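Ticket 368. Mesa redonda del atrio, planta baja
Abierto por: Inès Jacquet
Asignado a: Abenezer Ejigu
Prioridad: la solicitante dice «alta»

Inès Jacquet, 9:40
El puntero se queda clavado unos segundos y luego cruza la pantalla como si llegara tarde a algo. Es el ratón de cable, el de la carcasa con agujeritos. Ya lo he desenchufado y enchufado. También le he hablado mal.

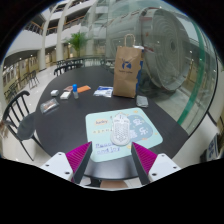 Y me pasa sobre todo con el documento de Gavow abierto, el que hay que entregar hoy, cómo no.

Abenezer Ejigu, 10:15
Prueba otro puerto y sopla el sensor. Si sigue igual, usa el ratón directamente sobre la mesa y cuéntame.
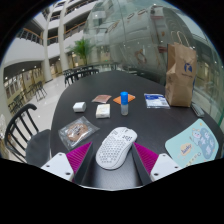

Inès Jacquet, 10:32
Otro puerto: igual. Soplado: igual. Sobre la mesa va perfecto, pero el espacio es un bien escaso: entre la galleta en su bolsita, el bote de tapón azul y lo demás, el puntero funciona hasta que choco con la merienda.

Abenezer Ejigu, 10:50
Entonces sospecho de la alfombrilla. Joris Visser tuvo lo mismo en el ticket 196 y se arregló con una lisa. 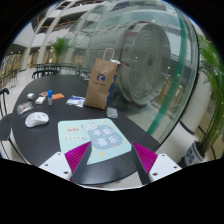 Inès Jacquet, 11:05
Me resisto, le tengo cariño. Pero he repetido la prueba y el salto ocurre siempre al pasar por el dibujo. Pone «lucky» y, al lado, una nube con 平安喜乐, paz y alegría. El sensor no comparte el mensaje.

Abenezer Ejigu, 11:12
Te dejo una lisa en recepción. Pendiente de que confirmes.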